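Flurnport bypass bridge goes out to bid

December 21, 2020

14 shares | 3 comments

I've been waiting on this one since March, and it's finally moving! Raten has opened the search for a builder for the new road bridge on the west side of Flurnport, and from what I hear there's already plenty of interest.

The job covers an 800-foot bridge, the ramps at both ends and a new traffic circle where the bypass meets the old mill road. Jatoi drew up the early plans, and whoever wins will take those and finish the detailed design before any digging starts.
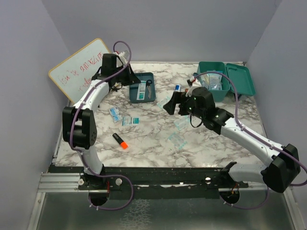
I called Vasilis Leka, who runs the project for Raten, and he told me they want one team on it from start to finish. "We split the last one up and spent a whole winter arguing over drainage," he said. I remember that winter - my street was closed for most of it.

Companies have 10 weeks to send in their paperwork, and Raten will then pick 3 of them to put in full bids. Fliment has told me it plans to be in the mix. The others I called were keeping quiet (fair enough, I guess).

Drivers won't see much change for a while. The old bridge stays open during the work, with one lane closed at night when the beams go in. Leka also says 1,000 feet of sidewalk will be added along the river side, something folks out there have wanted for years.
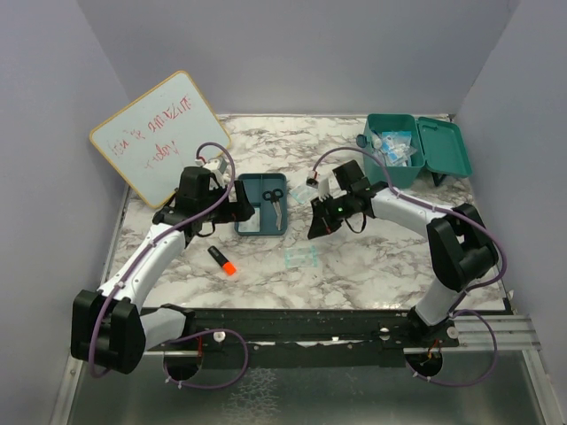

What happens next

Raten is holding an online briefing for bidders in January. I'll be listening in, so send me your questions - especially if you live near the ramps.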